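Table Games Return to the Small Screen

2022-01-25

For most of the past decade, online casino lobbies have been arranged around the slot. Card and table titles were kept in a side menu, often with plain graphics and few options. Ditia, a studio that began with fruit machines, is now giving that side menu its full attention, and its new baccarat title, Mulis, is due to reach licensed operators in February.

Mulis follows the standard rules. Players back the banker, the player or the tie, and each round is dealt from a shoe of eight decks. The studio has left the core game alone and put its work into pace and presentation. A round can be set to one of 4 speeds, and the slowest lets the player turn the cards by hand, a custom that many baccarat regulars regard as part of the game.

"People who play baccarat know what they want from it," said I-hsuan Tai, head of game design at Ditia. "They want a clear record of past rounds and enough time to read it. Our first version had animated side features, and testers switched them off."
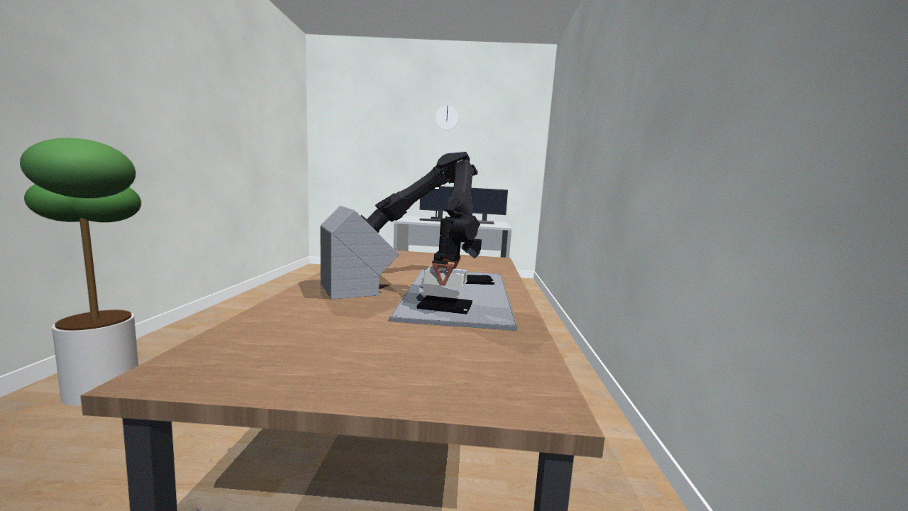 The record in question is the scoreboard, or road, which shows up to 80 earlier results in a grid. Past results have no bearing on the next hand, and the help pages say so plainly. The grid remains the most requested feature in the genre, however, and Mulis allows it to be enlarged, moved or hidden.

Stakes run from 40 cents to 1,000 dollars a round, although individual operators may set lower ceilings. Side bets on pairs are offered at launch - these carry a higher house edge than the main wagers and are turned off by default.

Chun-hung Lau, who oversees table content at the operator Pikow, expects the title to appeal to players who find live dealer rooms too slow or too crowded. Pikow will carry Mulis on desktop and mobile from the first day. A second Ditia title, a three-card poker game named Huang, is in testing and has no release date.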